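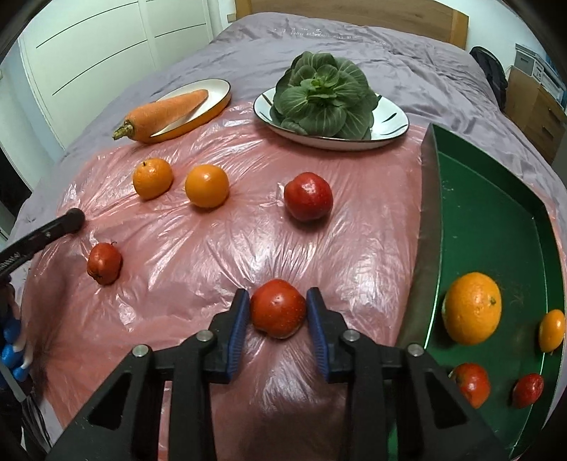
Blue finger pads on a red apple, with the pink plastic sheet down first.

I get more messages about what to spend on a home picking-up setup than about anything else on this page, so I've put my budgeting notes in one place. I've got a hand-held gripper for practice and I'm saving for a small arm to go with it, and I've made most of the daft purchases already (you're welcome!).

Start with the fingers. I'd happily put up with a plain body if the pads are good, and I like ridged ones for fruit. Ask the seller whether you can buy pads on their own before you order anything. Drita Kos in Wivham wouldn't buy hers until the shop had quoted for two spare sets, and I wish I'd been that fussy.

Next, write down the sizes of what you want to pick up. Mandarins, apples, a big orange, whatever's in your kitchen – then check the widest one against the opening on the spec sheet. I once skipped this and paid return postage on a very nice gripper that couldn't get round a grapefruit.

My total pot is 3000 and I keep 14 per cent of it back for bits: cables, clamps, screws, a plastic sheet, a tray with a proper rim so round things stay put. You'll spend it, trust me. Samer Geagea swears by second-hand trays and he's right, they don't need to be fancy.

Don't buy the arm first! Do a month or so by hand and keep a notebook of what slips and what bruises. Mine ran to 37 pages by February and it knocked two dear models straight off my list, because neither would close gently enough for a soft tomato.

Last thing – measure the space, and the cupboard it all has to go back into. I use the bed more than I'd planned to, and a duvet is lovely and soft for dropped fruit but no good for standing an arm on, so a solid bench is on my list as well. Hurberg do a folding one I've got my eye on.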